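Umali Kitchen Scene Pack for Navigation Testing
Sold by Cellwood. Listing updated 10/20/25.

Umali is a simulated kitchen and dining room for training home robots before they meet a real floor. The Orar team trained its planner for 1000 episodes here and reports 7 successes in 8 trials on hardware.

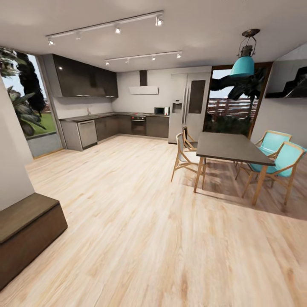 Eight trials is thin. Melati Yusof, who reviews our listings, asked for the failed run and got a one-line reply. We would want more homes tested before calling it transfer.

License covers 3 seats. No refunds after download.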